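Workshop Notes: Opening and Stripping a Desktop Tower, with Findings from the Robotic Disassembly Trials

Reading time: 4 minutes
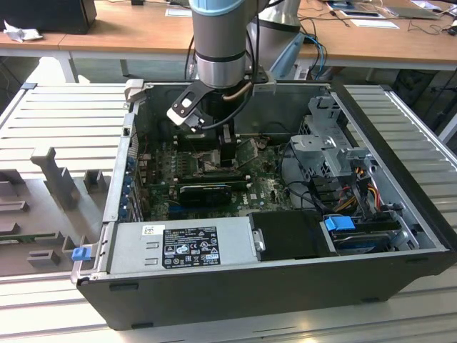

Tower on its side with the side panel removed, gripper above the motherboard.

The Stosareo repair workshop has been running trials in robotic disassembly of office computers with the research group at Grelitico. The method was designed by Sunita Oyelaran and Wim Aerts, and the bench work was supervised by Lyle Obi. A good deal of what the trials have shown applies equally to a person with a screwdriver, and the following tips have been drawn up for members of the public who use the workshop.

How the trials were carried out

In all, 166 attempts at removing a part were recorded between March and July. Each attempt covered one part only: a memory module, a hard drive, an expansion card or a power lead. An attempt was counted as successful when the part came free undamaged and without a member of staff touching the machine. By that measure 123 attempts succeeded. The remainder were stopped by the operator or by the force limit on the arm.

Every attempt was logged with the angle of approach, the force at the fingertips and the time taken. The log was then compared with notes kept by Amândio Louro, who removed the same kinds of part by hand. His notes form the basis of several points below.

Preparing the case

Shut the computer down, switch it off at the wall and unplug every lead. Hold the power button in for a few seconds afterwards.

Lay the tower flat with the open side facing upwards. Early attempts were made with the case standing, and it shifted whenever a latch was pulled. Once cases were laid on their sides, most of these failures ceased. On a kitchen table, a folded towel beneath the case will serve the same purpose.

Dust should be dealt with before any part is moved. A soft, dry brush is sufficient for a motherboard. Hold fan blades still while brushing them, and do not use a household vacuum cleaner inside the case.

Latches and coloured plastic

Many office machines mark the parts intended to be moved by hand with blue plastic. Drive handles, case latches and the clips by the expansion slots are often treated in this way. Look for these before reaching for a tool. In the trials, parts with a coloured handle were released far more reliably than parts held by plain metal tabs, which the vision system frequently missed - as did Mr Louro on two occasions, according to his own notes.

Press a latch fully before pulling. The commonest cause of a stopped attempt was a pull that began while the latch was still half closed.

Cables

Photograph the cables before disconnecting anything. Grip the plug and never the wires. Thin data cables, such as those for SATA drives, usually have a small metal spring on the plug which must be pressed in. Bundled power wires should be eased to one side and left there while the drives are taken out; the arm was slowed more by loose wires crossing its path than by any fixing.

Drives and cards

Slide a drive out in a straight line, supporting its weight as it leaves the bay. With a graphics card, release the bracket at the rear of the case first, then the catch at the end of the slot, and lift evenly along the whole length. A rocking motion from end to end puts strain on the slot and was ruled out of the method after the first month.

The power supply should be removed whole and never opened. It can hold a dangerous charge after the computer has been unplugged.

Time taken

The average successful removal by the arm took 82 seconds. Work by hand was quicker for memory and cards, while for drives with handles the difference was small. The group does not regard speed as the main result. Of greater interest to the workshop is the record of where force was applied, which Booker Whitlock is now using to revise the printed guidance kept at each bench.

Further trials will cover small-form cases and laptops. Members with an unwanted desktop computer may leave it at the Stosareo front counter before 4 pm, with the hard drive wiped or removed.

Sign up to our newsletter for new workshop notes. You can unsubscribe at any time.

This site uses cookies to improve your visit. Accept all | Manage settings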